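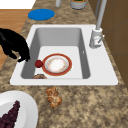

Granite worktop with white drop-in sink.

Rinwood Stone Care Oil, 300 ml

By the Verbeke shop team
2022-01-07

Rinwood is a care oil for granite and other natural stone in the kitchen. It goes into the small pores of the stone and helps against stains from coffee, wine and cooking fat. It does not make a thick layer on top, so the stone keeps its own look and you still feel the surface under the hand.

How to use
Clean the worktop with warm water and a little soap, and let it dry overnight. Shake the bottle. Put the oil on with a soft cloth, in thin coats, and wait 5 minutes. Then wipe away everything that remains on the surface. If you leave it too long it becomes sticky, and you must rub it off with a fresh cloth and a few drops of new oil. For most worktops 2 coats are enough. Please take extra care along the edge of the sink, where water often stays.

Very dark polished granite takes in almost no oil. We advise to try first in a corner. Do not use on laminate, steel or painted wood.

Good to know
The oil has a light smell of orange which goes away after one day. Cloths with oil on them can become hot by themselves, so lay them flat outside to dry before you throw them away. Keep the bottle closed and away from children.

Since last May the bottle has a new cap with a smaller opening. The oil inside is the same as before, and old and new bottles can be used together. The Brotosa cloth is sold separately.

Order number 47. We send from our own store in a carton without plastic.

5 comments
47 shares

Related items
Brotosa cotton cloth, pack of 5
Rinwood Stone Soap
Okano sink brush
Okano silicone joint cleaner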